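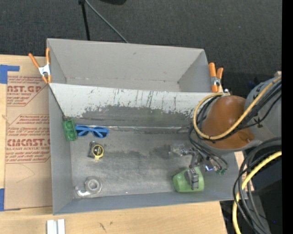 **HOSTING & SMALL STAYS**

## Talk notes: running a guesthouse in the off season

Hi everybody, thanks for coming in straight after lunch (I know, I'd rather be napping too!). Say where we are: Sillville, one hill up from the harbor, 6 rooms, open all year since we took over the Pētersons house.

Ask for hands – who closes in winter? Wait for it. We used to close too.

**Why we stayed open**

- First winter was a mistake, plain and simple. I forgot to block the calendar on Pillow and a couple booked three nights in the worst weather of the year. They loved it. They read by the stove, ate my soup and booked again before they left.
- Tell the story about the frozen gate here if there's time. Skip it if we started late.

**What winter guests want**

They don't ask about the beach! They ask if the room is warm, if they can eat in, and if the bus from Oltden still runs. So put those answers on your booking page, right at the top. I had a summer photo up there until August and kept getting emails about the kayaks.

Late checkout goes down really well. We do noon in winter and it costs us almost nothing, with so few people coming in.

**Money**

Slow down here, people write this bit down.

- We heat 3 rooms and shut the rest. Pick the ones that share a wall.
- Flat rate of $100 a night, breakfast included, no weekend price. I tried fancier pricing and it made my head hurt.
- Minimum stay is two nights. One-night stays eat you alive on laundry.

**Stuff I got wrong**

Offering dinner every evening – never again. Now it's soup and bread if you tell me by 3 p.m., otherwise the pub. Also the candles. Scented candles in a closed-up house, ugh.

**Questions**

Somebody will ask about insurance. Ours wanted the empty rooms checked and the water shut off to them, so call yours before you close any doors. Handouts are by the coffee.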